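4.2 Where the utensils live

Our participants were generous with opinions about drawers. In the Nokdale households, the drawer was described as the place where cutlery belongs, and was then found, when opened, to hold batteries, takeout menus and a candle in the form of a number. The cutlery itself was on the counter or the table, within reach of whoever wanted it next. We had designed our coding sheet around drawers. It had a column for drawer depth. That column is now the emptiest part of our data set, and we have kept it in the appendix as a warning to others.

What the households used instead was a standing holder, of the sort sold to go beside a sink. The manufacturers clearly have draining in mind. The owners have storage in mind, and the two ideas share the object on uneasy terms. Cutlery is washed, put in the holder to drain, and then stays there until the next meal, so that the step we had labeled "putting away" never takes place. Under the scheme we borrowed from the Viton study, a household like this is scored as having left the task unfinished. The people who live in it would be surprised to hear so.
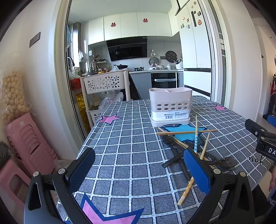 Figure 2. Utensil holder and table setting, Nokdale.

Sorting was the activity on which participants and researchers agreed least. We had assumed that a holder with more than one section would be used to keep unlike things apart, and our first interview guide asked, with some confidence, "What goes in which side?" The commonest answer was a pause. A holder like the pink one in Figure 2 has two compartments, and the pile in front of it, chopsticks and black spoons together, offers an obvious way to fill them. Few participants took the obvious way. Several put in the long items first, wherever they would stand up, and fitted the spoons around them. One participant sorted by who would be eating. Another told us that the left side was for good chopsticks, and declined to say what made a chopstick good.

Chopsticks gave us a further problem, in that they are supposed to come in pairs. The Coelho inventory form records them that way, with a single box for "pairs" and no room for a remainder. Plain wooden sticks and patterned ones shared the same holder in many homes, and a mixed pair was reached for without comment as long as the lengths were close. When asked about matching, participants tended to tell us that it mattered, and then to set the table with whatever came to hand. We have reported both the statement and the behavior and leave the reader to choose between them. For the counts in Table 3 we treated each chopstick as a separate item, a decision that roughly doubled the work of the coding team and was not warmly received.

The table covering deserves a word as well. In the Zusta pilot, utensils were sorted on a bare surface, and the noise was enough to spoil the interview recordings. At home, people sorted on a cloth or a mat if one was already out. Participants spoke of mats as protection from hot dishes, but in the sessions the mat served mainly as a place to drop things, and what missed it was left on the cloth. Only when the holder was full did the leftover pieces get any attention, and at that point, in two households, somebody opened the drawer.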